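Pinzas de mano Mirkidel: nuestra opinión

Llevábamos tiempo queriendo enseñar tareas con tela sin teleoperar un brazo, y con las Mirkidel hemos disfrutado de lo lindo (aunque el antebrazo se queja, ya os aviso).

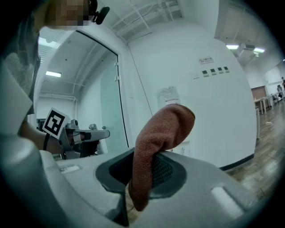
Grabamos 407 demostraciones y aprovechamos 400, que para nosotros es una barbaridad.

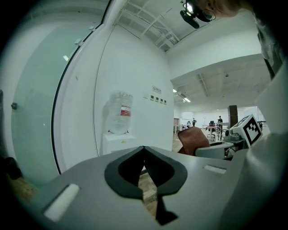
El cubo con marcador, sobre el aparato gris de la derecha.

Con esos datos, la política de Rutatura dobló bien el paño en 158 ensayos, ¡más de lo que esperaba!

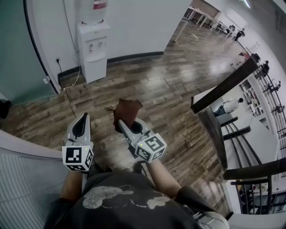 Eso sí, los 2 manuales son flojitos. En diciembre repetimos.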